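Progress report to the Cerndale small build fund
Home and shared workshop strand, second report
17/06/2021

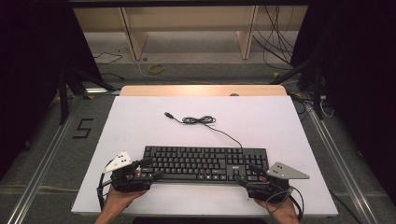 1. Where the build stands

The grant was for a two-handed setup that can pick up, turn and put down ordinary desk items, built in a shared workshop on a small budget. The plan has two halves. In the first, a person works a pair of hand-held grippers and the motions are recorded. In the second, two small arms carrying the same kind of gripper play back or learn from those motions. The first half runs. The second half does not, and I would ask you to read the rest of this report with that in mind.

The grippers go by the project name Pimis. Both are finished and in use. Each has a marker plate on top so its position can be tracked, and both are wired — I had hoped to be rid of the cables by now, but the battery version kept dropping out and I stopped spending money on it. The keyboard is the current test item. It is long, fairly flat and awkward to hold with one gripper, so it shows up bad timing between the two hands very quickly. Its own cable stays attached during the tests.

2. What was recorded

We have 73 keyboard recordings that I am willing to keep. The application promised 1,000 recordings across all items by the end of the grant. I wrote that number and I no longer believe in it. A good recording takes longer than the motion itself: the item goes back to its start position, the tracking has to be checked, and any run where a plate was lost from view is thrown out. I could reach the target by lowering the bar for what counts. I don't think you would be getting anything for your money if I did.

The lost plates are the main source of waste. When both wrists turn inward, one gripper can hide the other. Changing the angle of the plates helped on lifts and made no difference on turns.

3. Playback

The arm, which the workshop calls Sebastian, was tested on its own with six recordings of a single-gripper push. It finished two of them. On the other four it stopped short or pressed down too hard, and I ended the run by hand. A person adjusts grip all the time without thinking and the recordings do not capture force at all. I was told early on that position data would be enough for simple work. I have seen no sign of that in our results, and I would be cautious about any report from a build of this size that says otherwise.

The second arm has been assembled but has not moved under its own power. Its shoulder joint has more play than I want near people, and the replacement part is on order from Voso. They quoted eight weeks. I am planning as if it will be later.

4. Money

Spending is inside the budget, mostly for the wrong reason: the second arm is late, so its controller has not been paid for. Please do not read the unspent amount as a saving. The cost of plates and cables went over the original line and I moved money from travel to cover it, as the terms allow. Receipts are in the shared folder, with the failed battery parts listed on their own sheet.

5. Changes I am asking for

I would like to drop the target of 1,000 recordings and replace it with a smaller set covering three items, each one recorded with force data. This means adding a simple pressure sensor to each gripper. I have priced the sensors but not tested them — they may turn out to be too noisy to use, and I would rather buy one pair and find out than order spares now.

I would also like to take the public demonstration out of the August plan. A live show with one working arm would look better than the results deserve. An open bench evening, where visitors can try the hand-held grippers and look at the failed runs, would be closer to the truth and cost less.

6. Next steps

Before the next report I expect to finish the keyboard set, fit the first pair of sensors, and repeat the single-arm pushes with a speed limit in place. If the repeat goes no better than the first round, I will send a short note at that point and we should discuss whether the second arm is worth completing. The first half would still stand as a usable recording bench, and the workshop has agreed to keep the space for it through the end of the grant.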